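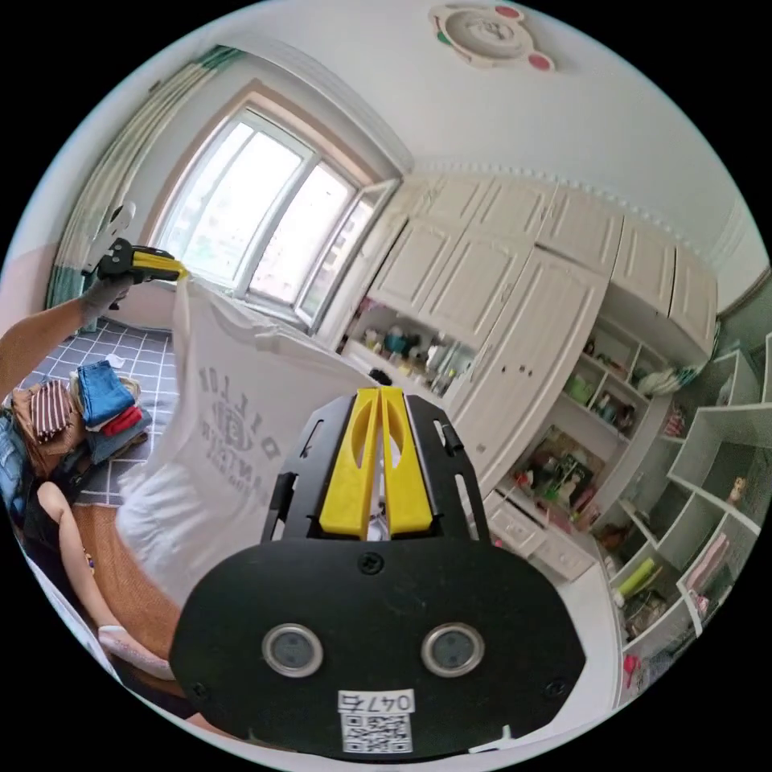

玛丽亚玛·阿多问,机器人都会爬楼梯了,为什么叠一件T恤还要人来教?

这个问题问得很好。我们芒科姆机器人社这个学期做的就是这件事:教机器人叠衣服。下面把我们学到的东西讲给还没有参加过社团的同学听。有些词可能没见过,遇到的时候会解释。

衣服为什么难

先想一想积木。一块积木放在桌上,你把它转个方向,它还是那个形状。机器人只要知道积木在哪里、朝哪边,就可以算出手该往哪里伸。

衣服不一样。把一件T恤拎起来,它会往下垂;放下去,它会堆成一团;再拎一次,堆出来的样子又变了。同一件T恤可以有数不清的形状。袖子可能压在下面,领口可能翻到里面,正面和背面也可能分不清。程序员没有办法把每一种样子都写进程序里,告诉机器人“如果是这样,就那样做”。

布还有另一个麻烦:它很薄。两层布贴在一起的时候,想只捏起上面一层,人的手指搓一下就可以做到。你现在就可以试试自己的袖口。机器人的夹爪没有皮肤,感觉不到手里是一层还是两层,常常一夹就夹起一大把。

所以大家换了一个办法,让机器人看人怎么做,再跟着学。这个办法叫“模仿学习”。

拿着机器人的手干活

怎样让机器人看得明白呢?如果直接拍下我们用手叠衣服,会遇到一个问题:人有五根手指,可以弯,可以搓,机器人的夹爪只有两根手指,只能张开和合拢。我们用五根手指做的动作,它学不来。

我们的办法是让人放下自己的手指,改用手持夹爪。手持夹爪就像一把大夹子,黑色的身子,前面是两根黄色的手指,中间有椭圆形的洞。人一只手握一把,用它去捏衣服、提衣服、铺衣服。这样录下来的动作,本来就是用夹爪做出来的,机器人装上差不多的夹爪以后,就可以照着学。

每把夹爪上都有标签,写着编号,还有一个二维码,比如047号。编号要记在登记表里。如果后来发现某一把夹爪的记录有毛病,查编号就能找到是哪些。

第一次用夹爪的人都觉得自己变笨了。米克洛什·琼考平时叠一件T恤很快,换成夹爪以后,第一件叠了很久,叠出来还是歪的。这很正常,练几次就好了。

一次示范要记下什么

从开始叠一件衣服到叠完,叫作一次示范。一次示范里主要记下三种东西。

第一种是画面,也就是夹爪前面有什么,布在什么位置。

第二种是夹爪的位置,它在空中怎样移动,往上还是往下,转了多少。

第三种是开合,也就是两根手指什么时候捏紧,什么时候松开。

这三种东西要对准时间。假如画面比开合慢了一点,机器人就会以为手指还没有碰到布的时候就该合拢了。它照着学,就会在空气里夹来夹去。费伦茨·帕普负责检查时间有没有对准,他的方法是在开始前让两把夹爪都空着张合一下,再看画面和记录是不是同一个时刻。

叠一件T恤的步骤

我们在社团里统一用下面的顺序。顺序可以有别的排法,但是同一批示范最好用同一种,这样机器人比较容易学会。

1. 用一把夹爪捏住T恤的上边,提起来,让下面自己垂直。
2. 用另一把夹爪捏住另一边的肩膀。
3. 两把夹爪慢慢分开,把布拉平,但是不要拉得太紧。
4. 把T恤放平,先放下摆,再放领口。
5. 把一边的袖子连同一部分衣身折到中间,另一边也这样折。
6. 从下摆往上对折,再折一次。
7. 松开夹爪,把叠好的衣服推到旁边。

第四步最容易出错。如果手放得太快,下摆会卷起来,后面每一步都会跟着歪。牛仔裤反而好办一些,布厚,折好以后不容易跑。条纹衣服也有一个好处,线条歪了一眼就能看出来。

如果做到一半出了错,不用马上停下来。把衣服重新拉平,接着做就可以了。机器人也需要看见出错以后怎么补救,要不然它自己叠歪的时候就不知道该怎么办。但是夹爪掉在地上、有人撞到你,这样的示范要作废。

要做多少次

很多次。到7月6日星期一为止,我们一共录了865次示范,其中252次叠的是T恤,其余的是裤子、毛巾和袜子。袜子做得最少,因为大家都不喜欢叠袜子。

为什么要这么多?想想你学骑自行车的时候,骑过平路,骑过坡路,也骑过有石子的路,后来换一条新路也能骑。机器人也要看过不同的衣服、不同的房间、不同的光线。如果所有示范都在学校同一张桌子上做,它到了别的房间可能就认不出衣服了。所以我们也会在家里录,在地上录,在窗边录。白天和晚上都要有。换一个人来做也有帮助,每个人的手法多少有点区别。

克里斯托夫·西蒙提过一个意见,说房间应该先收拾得干干净净,这样机器人不会分心。我们试了两个星期,后来没有坚持。真正的家里有架子,有瓶子,有玩具,机器人早晚都要学会不去理它们。

机器人怎样从示范里学

示范录好以后,交给电脑里的一个程序,这个程序叫“模型”。模型一开始什么都不会。它看到一个画面,猜夹爪下一步该往哪里动,然后和人的真实动作比一比。猜得差得远,就把自己改多一点;差得近,就改少一点。这样猜了改,改了再猜,要重复很多遍。这个过程叫“训练”。

训练完了,把模型装到社团的机器人上。我们的机器人叫“拉拉尔”,有两条手臂。它现在可以把T恤提起来并拉平,放下去的时候还常常卷边,和我们刚开始练的时候很像。第五步以后的动作,它大多数时候做不完。

有同学问,拉拉尔知不知道自己在叠衣服。它不知道。它没有“衣服”这个想法,也不会觉得叠好了很高兴。它只是从画面里算出下一个动作。

在家里可以试的小实验

你不需要夹爪也可以体验一下。找两个晾衣服用的木夹子,或者两双厨房里的长夹子(先问一下大人),再找一件旧T恤。

请你只用夹子叠这件T恤,手不能碰到布。叠的时候留意几件事:你是从哪里开始夹的?有没有不小心夹起两层?哪一步你最想用手帮忙?把答案写在纸上,然后再叠一次,看看第二次有没有换地方下夹子。

如果家里有弟弟妹妹,可以请他们站在旁边,只看不问,看完以后照着你的样子叠。他们漏掉的步骤,往往就是你做得太快、没有让人看清的地方。

想参加的同学

新学期从九月开始,地点还是老地方。夹爪一把约700克,刚拿的时候不觉得重,举久了手腕会酸,所以每个人做一会儿就要换人。袖子太长请卷起来,长头发请扎好。贝拉·维拉格管登记表,第一次来先找他写名字,领夹爪的时候把编号也写上。

请每人带一件自己的旧衣服来,最好是社团里还没有叠过的样子。连帽衫现在一件也没有,我们很想要。有扣子的衬衫请等到十月以后再带。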